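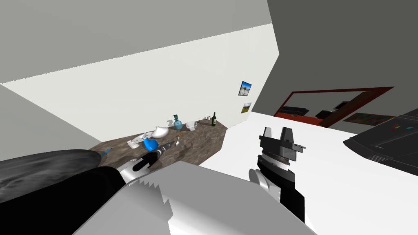

Peltomow in the sim, both arms at the counter. Blue mug on its side by the left gripper.

Peltomow two-arm build: the questions we keep getting
By Anneliese Hollmann
Updated May
14 comments | 37 shares

Quick answers, typed between other jobs. Will clean up later. Probably.

What is Peltomow?
Two arms on one body, meant to tidy a kitchen counter. Being built at Durnach, the shared workshop, mostly evenings. Name came from a typo in the parts spreadsheet and stuck.

Is it a kit?
No. No kit, no plans to sell one. Drawings are in the shared folder, ask at Durnach and you'll get the link. The drawings for the wrist are old, don't cut metal from them yet.

Why spend so much time in the simulator?
Cheap. A bad move in the sim costs a restart. A bad move on the bench cost us a shoulder gear in the first week, plus a wait for the new one. Every new motion goes through the sim first now, then the bench at quarter speed with a hand on the stop button.

What kind of computer do I need?
Ours is an old desktop with a used graphics card. Fine with the picture detail turned down. If it stutters, close the browser. Seriously, that was our problem for a whole evening.

Did you model the room yourselves?
Some of it. Room and most of the furniture came as a free scene, Corenwood is our name for the folder it lives in. We change what's on the counter and save each layout under its own number. Run 723 is the one people ask about — it's in the folder under "old", the one where the left arm gets hold of the bowl and won't let go.

What does it practice on?
Ordinary kitchen stuff. Cups, bowls, a bottle, a spoon. Tall things and flat things need very different approaches so we mix them up. A mug standing up is easy enough. A mug on its side, handle wherever it likes, much harder.

How do you pick up something thin, like a pen?
Badly so far. Fingers come down on both sides, touch the counter, and the arm thinks it has hit something and backs off. Current try is to let the wrist go a bit soft for the last 8 millimeters. Helps. Still drops it.

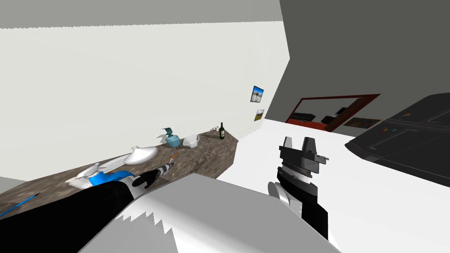
Same trouble with anything flat or floppy, only worse, as the sim treats most soft things as stiff. So don't trust a good sim result on cloth. Try it on the bench with a real dish towel before you get excited.

Do both arms move at once?
They can. Right now one works and the other holds still, out of the way, fingers open. Moving both means checking they don't meet over the middle of the counter and that check is slow. On the list.

How many tries before you move something to the bench?
200 in the sim, with the objects shuffled every time. If it knocks over something tall even once in the last batch we go back and fix it. Strict, yes. You haven't swept up the glass.

Where do the motors come from?
Diekmann, the surplus place. Second hand, sold as is. Test every one before it goes in a joint, ideally under load. We had 3 that ran fine on the table and quit as soon as they had to lift something. Label them. Label the cables too, both ends.

What did it cost?
Less than a used car, more than I told people at home. Motors are most of it. Then power supplies, then all the screws and connectors you never write down. There's a cost sheet in the folder but its missing the second order.

Can kids come and watch?
Watch yes, behind the line on the floor. Nobody of any age reaches over the bench while the power light is on. Sim desk is open to anyone who asks first.

My gripper slips on smooth cups, any tips?
Ridges on the fingers help. So does a strip of bike inner tube, glued, left overnight. Don't just squeeze harder, you'll cook the motor. And wipe the fingers, dust makes more differnce than you'd think.

I want to help. What do you need?
Someone who likes wiring. Someone to redo those wrist drawings. Evenings from 7, knock loud, the saw is usually going.

Can I use your code?
Yes, copy it, change it. Read the notes file first. The joint limits in there are for our arms and will be wrong for yours — set your own before you power anything up.

Something not here? Leave a comment, I check them when the printer is running.

14 comments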